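**Pakuvside** is a harbor town on the Villov inlet, known mainly as a stop for short-stay visitors. It has 751 permanent residents and lies 39 km by road from Pukeritz.

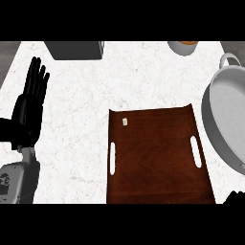

Tourism dates from the opening of the Siliņa ferry line, which runs from April and carries most arrivals. Guesthouses offer 612 beds. The old customs hall, now the visitor center, has counters of white marble with faint tan and light brown veining, much like the countertop behind the black robotic hand. The stone came by sea — the inland road was built later.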